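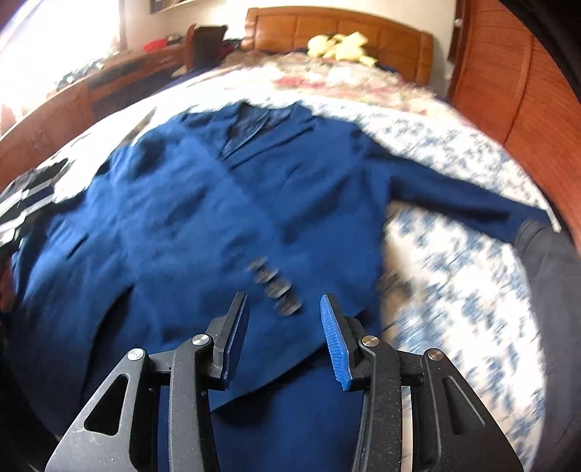
Stivmont Support / Hand-held gripper kit
Subject: Right finger not registering closure on garment tasks
Opened by: Judit Fekete
Assigned to: Darragh Gilmartin
Status: Pending customer

Fekete, 09:40
Kit has one dark pad on the left finger and one blue ribbed pad on the right. On thick cotton the closure flag sets every time. On suit jackets and blazers it sets late or not at all, mostly when picking up a lapel or a cuff. Firmware is whatever it shipped with in May. Log attached. Threshold is at the default, 520.

Gilmartin, 10:15
Log received. Jaw position is clean through the full stroke. Pressure on the right channel levels off under the threshold on the blazer runs and clears it on the towel runs. Please do the following and report back:
Power off, open the jaws by hand, check that all the pivot caps sit flush.
Wipe both pads with a dry cloth. No alcohol on the ribbed pad.
Power on with jaws open and nothing between them. Wait for the steady light.
Run the zero routine from the Prasico utility, then repeat one towel and one blazer.

Fekete, 11:50
Caps flush. Pads wiped, plenty of dust on the frame too. Zero routine passed. Towel OK. Blazer lapel still fails, sleeve now sets about half the time.

Gilmartin, 12:05
Was the right pad replaced at any point? The ribbed pad needs pad profile 4. Your log header shows the profile for the smooth pad on both sides.

Fekete, 12:20
Yes, it came in the spares bag and I fitted it myself. The card in the bag says nothing about a profile.

Madigan, 13:30
Confirming from the pad bench. With the wrong profile the right channel reads low on thin or layered cloth. Change the right side only. Leave the threshold at 520. Docs request opened for the spares card.

Fekete, 15:10
Profile changed, re-zeroed. Lapel and sleeve both set on the first try. Have not tried the buttoned front yet. Will run the rest of the jackets and post the log.

Gilmartin, 15:25
Keeping this open until the log is in. If the flag chatters near the buttons, raise the debounce one step and leave everything else alone.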